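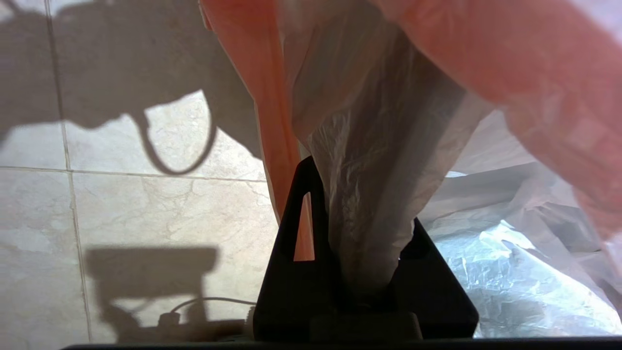
Fenna Schouten asked whether white translucent bags and clear crinkled film should share one label, given that both let light through and both end up in the same pile. They should not, and the label guide now says so. Her other remark, that color is a poor guide to material, is covered under Known issues.

Senmont Soft Plastics Set
README, version 5
24 September 2022

Summary
The set covers household plastic bags, sheets and film handled in piles: picked up, gathered at the neck, pulled apart and put down again. It contains 2,290 records in 138 sessions. One session is one pile, mixed by hand before the start and not topped up during it.

Contents
sessions/ one folder per session
labels.csv one row per visible item per record
guide.txt label definitions and edge cases
changes.txt edits since the May release

Labels
bag_translucent: milky or tinted bag, light passes through in patches
bag_colored: bag with a dominant hue, any opacity
sheet: flat or draped plastic with no visible opening or handle
film_clear: colorless film, usually crumpled
unknown: see below

State is recorded in a separate column: gathered, hanging, draped, piled. An item pinched into a neck is "gathered" even if the rest of it fans out. Where two states apply, use the one nearest the point of hold.

Color is entered as seen, in plain words. Orange, coral and pink plastics overlap heavily in this set. Thin plastic looks paler at a single layer and deeper where folds stack up, so one item can carry up to three color words, separated by semicolons. 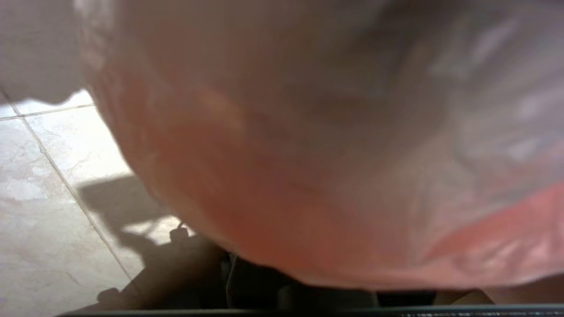 Labelers should not split an item in two on a change of color alone. A split needs an edge that can be followed for at least a third of the item's length. If no such edge is found, enter one item and list the colors. If the outline is clear but the surface is not, label the outline and leave the crease column blank.

Known issues
1. Color and material were confused in early sessions. Sânziana Rusu relabeled 40 of them — the old rows are kept in changes.txt.
2. Bag and sheet are hard to tell apart when the opening is hidden. Use "unknown" and do not carry a label over from a neighboring record.
3. Bags with printing were removed before mixing. The set is not suitable for work on logos or text.
4. Film thickness was not measured.

Storage of the materials
Bags are kept flat in the Meris cabinet, clear film in the bin under it. Torn pieces stay in use until they are smaller than a hand.

Contact
Label questions: Iulian Onu
File errors and missing rows: Sólveig Vestergaard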